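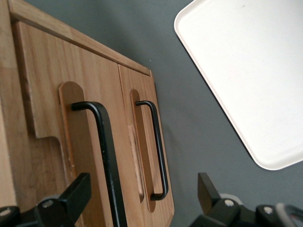

Factory visit: Tikkanen cabinet works, Hutov

Tikkanen opens its Hutov plant to visitors on one Thursday in February. The tour takes 2 hours and covers the lumber store, the machine hall and the assembly floor. Finishing is seen through a window only. Groups leave from the gatehouse, and closed shoes are required.

The plant makes small cabinets in solid wood and veneered board for kitchens, offices and boat interiors. Lumber arrives by truck from the sawmill at Prikport, already kiln dried, and rests in the store until its moisture content matches that of the hall. Each stack carries a card with the delivery number and the meter readings. The stack nearest the door was number 831. Boards that read too high go to the back of the store and are checked again the following week.

Door fronts

Fronts are cut in pairs from one panel so that the grain carries across the seam. The handle recess is routed before the edges are rounded. The guide gave the reason as tear-out: with the edge still square, the panel can be clamped hard against the fence. A recessed handle also leaves the front nearly flush, a requirement for narrow passages and for boats.

Routing was the slowest station we saw. Bits are changed at the start of every shift, and a worn one shows first as fuzz at the rounded ends of the slot. Rejected fronts are cut down for drawer parts.

Assembly and testing

Carcasses are glued and pressed, then left overnight. Hinges are fitted the next morning by hand. The test rig opens and closes a sample door until the hinge loosens or the shift ends. The log sheet on the rig was at 623 cycles when we passed, with no entries in the fault column.

Dust extraction is new. The main duct runs under the floor, and the hall is quiet enough to talk in a normal voice except next to the planer. The supplier is Urkolura, which also installed the system in the lumber store.

The tour ended in the break room with coffee and time for questions. Most of them concerned glue and lead times. Standard sizes ship in 3 weeks; custom sizes are quoted separately. Visitors who want a price should bring a drawing with outside dimensions and the hinge side marked.

Vanilla shortbread went with the coffee. 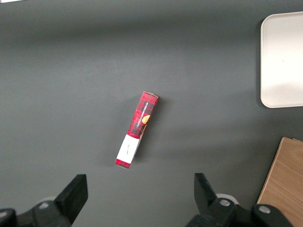 Getting there

The bus from Prikport stops at the plant gate. Parking is on the north side, past the weighbridge. The lumber store is unheated, so bring a coat. Photography is allowed everywhere except at the finishing window.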